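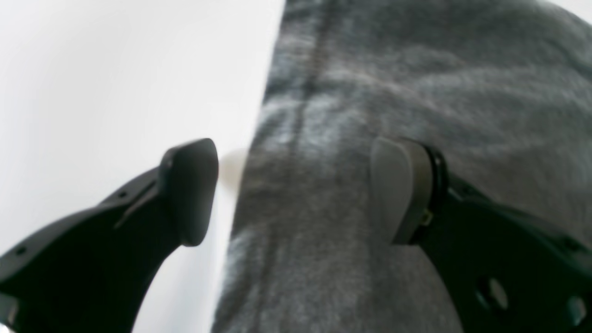 Winter clothes exchange: what we collected and what comes next

15/12/2022

Dear neighbors and friends of the Bredach clothes exchange,

The winter exchange is finished and the hall in Meston is again free for the dance classes. We received 700 pieces of clothing this year. It is more than we had place for, and for two evenings the bags stood in the corridor up to the door of the kitchen. Thank you to everybody who brought something, and also to those who came only to look and stayed to fold.

Knitwear was the biggest part. Sweaters, cardigans, scarves, a lot of children's hats. Trousers for men were very few, as every year, and the ones we had on the rail were gone before lunch. If you have trousers at home that you do not wear, please keep them for us until summer.

How to bring clothes next time

Please wash the clothes before you bring them, and dry them fully. A bag with one damp towel inside can spoil everything in it, and we had to throw away two such bags. Close the zippers and empty the pockets. We found keys in a green raincoat and they are still in the office. If they are yours, come and tell us how the key ring looks.

Small holes are not a problem. You can pin a piece of paper to the place, so that the person who takes the sweater knows about it from the beginning. Clothes with strong smell of smoke we can not accept, I am sorry to write this again.

Shoes should be tied together by the laces. Single shoes remain single for ever, we have a box of them.

Washing wool at home

Several people asked at the table how to wash a wool sweater so that it does not become small. I am not a specialist, but I grew up in a house where wool was washed by hand every autumn, and I can tell how we did it.

Use water that feels neither warm nor cold on the inside of the arm. Put the soap first and the sweater after. Let it lie for 15 minutes and do not rub. Then press the water out with flat hands. When you lift it, hold it from below with both arms like a sleeping cat, because wet wool is heavy and the sleeves will stretch. Rinse in water of the same temperature - the change from warm to cold is what makes the damage, my mother always said.

For drying, roll the sweater in a towel and step on the roll with clean feet. After this lay it flat on another towel, away from the radiator, and pull it gently into its shape. It takes two days, sometimes longer in a cold apartment. Turn it once.

Little balls on the surface come from rubbing, usually under the arms and where a bag hangs. A cheap sweater comb removes them. A razor also works but it is easy to cut a thread, and I have done it to a cardigan I liked very much.

For the summer, fold your knitted things and put them in a closed box. On a hanger the shoulders get points.

The mending table

The mending table was new this year and was full the whole afternoon. We mended 40 pieces, mostly elbows and cuffs. Some visitors asked for an invisible repair and others wanted a bright color, and both kinds were done. The yarn was a gift from the Ó Néill shop, which gave us the ends of their old stock. There is still a basket of it, so if you need a little dark blue or brown, ask at the office in Meston before you buy.

We would like to have the mending table also outside the exchange, maybe one evening in the month. For this we need better lamps. The light in the hall is good for dancing but for black thread on black cloth it is very difficult.

Where the rest goes

What was not taken is packed and waits for the Allance van. They sort it again and sell the good pieces in their store. The torn cotton will be cut for cleaning rags, and the bicycle workshop in Bredach has already asked for two sacks.

The summer exchange will be in July. We will write the day in this newsletter when the hall has confirmed it. Hangers are always needed, the metal ones too.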